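Ticket 731 - Wrist camera: gripper drops out of tracking on red objects

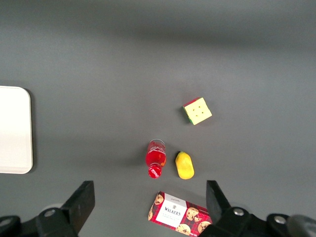
Wrist view, gray table, both fingers in view. Cube, red bottle, yellow fruit, cookie box.

Status: open
Reported by: Stellan Grønli
Assigned to: Gunnel Solheim
Machine: Clernow arm, Cludcombe shared workshop

Symptom
Pick routine stops at the approach step when the target is the red bottle. Log shows "target lost" and the arm holds position. The cube and the fruit pick normally from the same start pose.

Tried so far
- Restarted the camera node. No change.
- Lowered exposure from 100 to 77. Bottle is found, then lost again 3 seconds into the approach.
- Swapped the USB cable. No change.
- Turned off the bench lamp. Worse.

Stellan, 14:10
Mask from the color filter breaks up at the highlights on the bottle and cap. Red in the tartan on the Walker's box also passes the filter, so the two blobs merge when the arm gets low.

Gunnel, 16:35
Agree on the merge. Set a maximum blob area and rerun with the box left where it is - I want the failure to stay repeatable. Do not touch the finger offsets, they were set in April and the other picks depend on them.

Stellan, 17:20
Area limit set. Bottle is now rejected at close range as too large. Will try scaling the limit with height.

Next: Gunnel to send the height table from the Aasen config.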